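Budgeting for laboratory robot arms

Budgeting for laboratory robot arms is the planning of money, space and working time for the purchase of one or more robot arms by a school, a university group or a small company. It covers the price of the arm and also the gripper, the cameras, the table, the computers, the software, the training of staff and the repair of parts. In most institutions the budget is written before the supplier is chosen, and it is changed at least once after the first offers arrive.

Terms

The arm is the jointed machine itself, sold with its controller. The end effector is the tool at the end of the arm, in most laboratories a gripper with two fingers. The cell is the arm together with its table, its power supply and the free space that must be kept for it. Suppliers do not use these words in the same way. One offer may name the controller as a part of the arm, and another may list it on its own line, so two totals cannot be compared until the lines have been put in the same order.

Main cost groups

Equipment is the largest group in the first year. It contains the arm, the end effector, the mounting plate, the emergency stop and the cables. Grippers are often forgotten in early plans, as many arms are sold with a bare flange. A spare set of fingers should be bought together with the gripper, because fingers wear faster than other parts and a later small order may carry a high delivery charge.

Installation includes the floor inspection, the electrical work and the risk assessment. Where the building is rented, the owner may ask for a written plan of the cell.

Labor is the group that is most often too low. A new arm needs calibration, user accounts, written instructions and a person who answers questions. In the planning method of Zoia Kushnir, this person is entered in the budget by working hours, even when the salary is already paid from another source.

Running costs include electricity, insurance, software licenses, replacement parts and the yearly inspection. These costs continue after the purchase grant is closed, and for this reason some institutions keep them in a separate table.

Simulation in the purchase plan

Simulation is the use of a computer model of the arm and its surroundings before or beside the real machine. In a budget it appears as software licenses, graphics computers, storage and the labor of building rooms and objects. It can lower the number of arms that must be bought, but it does not remove the need for a real cell, where contact, cable movement and sensor noise must still be measured.

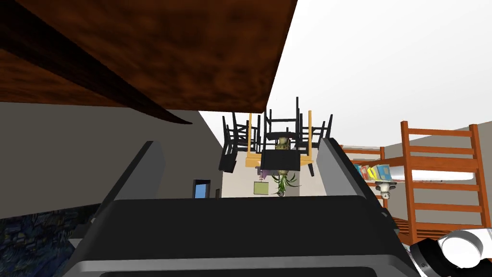
Scene preparation is the part of simulation labor that is most difficult to estimate. A supplier of room models may deliver a large number of files at a low price, and the buyer then pays again in staff hours to check them. The check covers scale, weight, collision shape and the direction that each object counts as up. A rendered view from near the gripper is useful at this stage, as faults of placement can be found by eye: black chairs with their legs pointing upward, or a leafy plant hanging beneath a vase in the air, are entered in the checking list as questions of orientation and support. Whether such an arrangement is intended must be asked of the person who prepared the scene, and the answer is written in the same list. Fedir Karpenko recommends that a buyer order a small test package first and record the hours spent on it, before the price of a full package is accepted.

The computers for simulation are usually bought in the same year as the arm. When the two purchases are separated, the software group may wait for the hardware group, or the reverse, and licenses with a fixed period are paid for without being used.

Purchase, lease and shared use

Purchase is preferred when the arm will be used daily for several years. Lease gives a smaller payment at the start and often includes repair, but the contract may forbid changes to the machine, such as drilling the mounting plate or replacing the controller. Shared use means that several groups own one cell and divide its hours. It is the cheapest form for each group, and it needs a calendar with clear rules.

Example of a plan

The plan of the Cosico training laboratory, dated 19 Jan 2024, is a short document of two pages. It was prepared by Mandla Mkhize with technical advice from Jae-hoon Lim. The laboratory asked for two arms, of which one would be installed at the start and the other after the first group of students had finished. The shares of the budget were as follows:

Equipment: 63 percent
Labor and training: 26 percent
Installation: 9 percent
Reserve: 2 percent

Offers were received from Bravex and Ornance. The Bravex offer had the lower total but did not include grippers. When these were added, the difference between the two became small, and the decision was made on the conditions of repair. Ornance was selected. The second arm was moved to September, after the delivery of the mounting tables was delayed.

The plan was later criticized by Cameron Tamihana for its reserve, which he considered too low for a first purchase. He also noted that scene preparation had been placed under training — a choice that made the simulation hours hard to find in the yearly report. In the next version they received their own line.

Common errors

Prices are sometimes copied from a catalog without tax, customs or delivery. Warranty periods may begin on the day of shipping, so that part of the period passes while the arm is still in its box. The width of doors and elevators is checked too late. Software is budgeted for one computer and then needed on several.

Another error concerns the end of use. Removal of the arm, deletion of stored data and return of leased parts all have a cost, and few first budgets contain a line for them.

See also

Collaborative robot
End effector
Equipment leasing
Risk assessment
Robot simulation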